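Home | Tickets | Purchasing | Help

Ticket 421: Shelf units for the Ulmont cell – hold the order?
Opened in August by Albane Lacroix
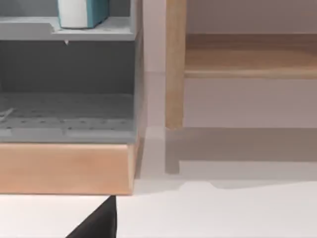
Hello all, and thank you for being so patient with me on this one! The Carré quote covers 13 shelf units, and I'd love to sign it, but in simulation the arm still can't reach the back of the lower compartment without the planner giving up.

Tried so far:
– Raised the arm base in the model. Same error.
– Swapped in the shorter Ikton fingers. Better, but 3 runs still stopped early.
– Checked the shelf model against the Carré drawing. It matches.

My feeling is that we should buy four units now, put the rest in the next budget, and price a longer arm before we commit (I know, I know, that line was supposed to be closed). Could someone in Purchasing ask Carré if the unit price holds for a split order?

Status: waiting on Purchasing

Related tickets
Plillau: spare finger budget
Ikton service plan renewal
Ulmont floor layout, second draft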